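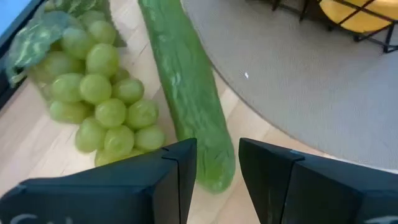 Do we need a separate day ticket for the lower pool at Hatside if we already hold the river permit? The river permit stops at the footbridge, so you need the day ticket for anything downstream of it, and you buy it before you set up.

I rang the office on Friday to check, as the wording on the new permit is poor. Details below for anyone going in the next few weeks.

Day tickets are 8 pounds and cover two rods. They come from the tackle shop in the village, which opens at seven, or from the machine by the top car park. The machine takes cards only. The bailiff will not sell you one on the bank any more. That stopped in May.

Barbless hooks on the whole stretch, keepnets not allowed until the water temperature drops. Bream and tench go straight back. You may take two trout, but only from above the weir, and they want the catch return filled in even if you blank.

The level was low when I walked it this morning. The swims by the alders have almost dried out and I would leave them alone. The deep run under the far bank had fish showing, mostly chub, and a chap there had taken a few on bread. Weed is bad from the weir down to the cattle drink.

Parking at the bottom gate is for permit holders and the farmer is using the track for the hay, so please keep well over to the left.

Kwesi Yakubu

On 18 July 2021, Ekene Ekpo wrote:
> Hello all,
>
> I am thinking of taking my nephew to Hatside next weekend and
> wanted to try the lower pool. I have the river permit but the
> map on the back doesn't show where it ends. Is the pool
> included? Last year I was told it was, then somebody on the
> bank told me it wasn't.
>
> Also, does he need his own ticket if we share my rods? He is 10.
>
> Ekene

PS for Ekene, I missed your second point. He can fish on your ticket at that age provided you stay within the two rods and he is next to you. He doesn't need a rod licence either.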